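Visit report: Bramis sink and countertop works, Skaltitlow
Ashraf Chraibi
July 2026

The Bramis works at Skaltitlow opened its casting and finishing halls to the trade for one afternoon. Registration was limited to 15 visitors, split into two groups at the gate. I was in the second group, which took the route in reverse and started at dispatch. The notes below are put back into process order.

Site and output
The works stands on the north side of the town, between the rail spur and the old brickyard. It makes two product families: cast sinks, sold under the Thomas name, and countertop slabs cut to order. The slab line runs one shift. The sink line runs two, with molds changed over between them. Bramis keeps 259 molds on the rack, including those for discontinued bowls, which are held so that replacements can be cast for existing kitchens. Several of the older molds have been resurfaced and carry a painted stripe on the backing frame.

Mixing
Filler, resin and pigment are batched by weight in a closed room on the upper floor and dropped by gravity to the casting stations. Visitors see this stage through a window only. Each batch gets a card that follows it through to packing. Color is checked on a small cast plaque before the batch is released, and the plaque is kept. Dark grays are the bulk of current orders. White is run at the end of the week, after a full washdown, and a washdown takes most of a shift.

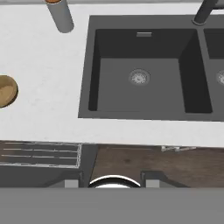

Double-bowl sinks are harder to cast than singles. The divider between the bowls is filled from both sides, and air tends to collect along its top edge. The works deals with this by tilting the mold during the fill and returning it to level before the cure starts. The tilt angle is set by hand against a scale plate. The shift lead told us that a shallower angle had been tried last October and dropped after a run of pinholes.

Cure and demolding
Molds are heated by circulating water. The operator reads inlet and outlet temperature on a panel and opens the mold when both have held for the time given on the card. Parts then rest on wooden racks for 96 hours before any drilling. I asked if the rest could be shortened with a warm room. The answer was that it could, but the space is not available until the brickyard lease is settled.

Countertop cutting
Slabs arrive at the saw with a barcode and a cut sheet. The sink opening is routed after the outside dimensions are finished, and the corners are left with a radius to avoid cracking. Undermount openings get a polished inner edge, done by hand with water-fed pads. This was the slowest station we saw. Two people were working on it, and there was a queue of slabs behind them.

Offcuts are sorted by color and sold to a tile maker. Slurry from the saws goes to a settling tank and filter press in the yard. The press was down for a cloth change during our visit, so we saw the frame open and the spare cloths laid out.

Inspection
Every sink is filled, left to stand, drained and wiped, then examined under a low-angle lamp. Rim flatness is taken on a granite table with feeler gauges. The first-pass rate quoted for the previous quarter was 99 percent for single bowls. No figure was given for doubles. Rejects with surface faults are reground and sanded, and those with a crack at the drain are scrapped.

Planning office
The last stop was the office where customer layouts are checked before release to the saw. The layouts are kept in a package called Grokent. Staff compare sink position, cabinet width and the location of the dishwasher, and send the drawing back if the rim would land over a cabinet side. Most returned drawings have this fault. The second most common is a faucet hole placed too close to the wall for the lever to swing.

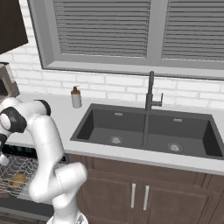
Simulated kitchen: dark double-basin undermount sink in a white countertop.

Practical notes
Safety shoes are required and are not lent out. Ear protection is handed over at the saw hall door. Photography is not allowed in mixing or at the casting stations. Parking is on the brickyard side, and the walk to the gate is unpaved. Coffee was served in the canteen afterward, where price lists for the slab range were available on request. The sink list is being revised.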